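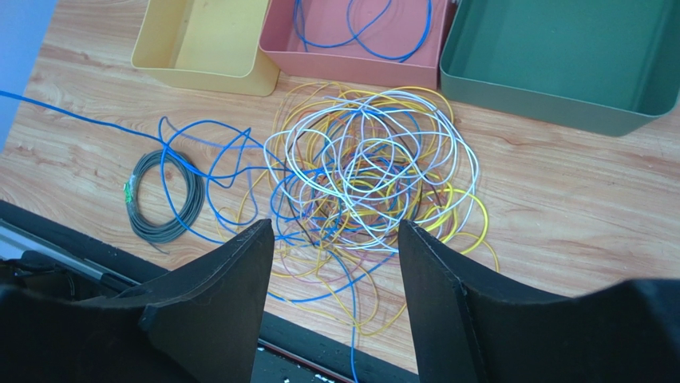
2 min read

Hello again from the Osunham youth group! We're past the halfway point of the grant now, so I've pulled together where we're at, what's been spent and what's still giving me headaches.

The big one first. We've got 52 kids on the books this term, and the younger section is full for the first time since I took over as leader (I've started a waiting list, which feels very grown-up of us). Most of the new ones came through the school newsletter, plus a few little brothers and sisters who'd been hanging around at pick-up for years anyway.

The billycart build was the main thing you funded, and it's going well. We planned on eight carts and six are rolling. The other two are waiting on axles from Brevia, who sent us the wrong size and have been very nice about it but not very quick. The kids have named theirs already, of course. The oldest patrol went with Bite, painted teeth on the nose and won't hear a word about the steering, which pulls badly to the left.

Money! Of the $800 for materials we've spent $500, mostly on timber, wheels and paint. Helmets came in cheaper than I'd quoted because the bike shop had last year's colours to clear, so I'd like to put what we saved towards straw bales for the corners. I'll send the receipts separately, I just need to find the one for the rope.

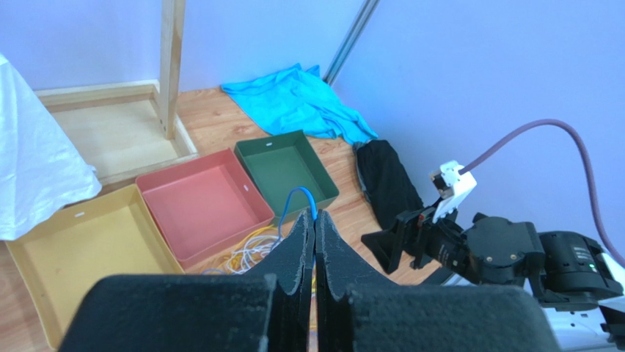 Is the race day still going ahead in September?
We're still planning on it, with the first heat at 10 am on the Venorik oval track, as long as council signs off on closing the access road.

That sign-off is my main worry. The form went in a month ago and I've rung twice. If they knock it back we'll use the slope behind our hall, but it's shorter and a bit bumpy, and we'd have to run the carts one at a time against the clock.

The camp weekend has slipped to next term, sorry. The site we wanted was booked out and the parents weren't keen on the dearer one. We did squeeze in an overnighter at the hall with a damper cook-up out the back, and that got two more kids through their camping badge.

Still to do before my final report: brakes on every cart, a proper weigh-in, and judging for best-decorated. I also need to track down a louder megaphone, as ours has been on its last legs since the swimming carnival.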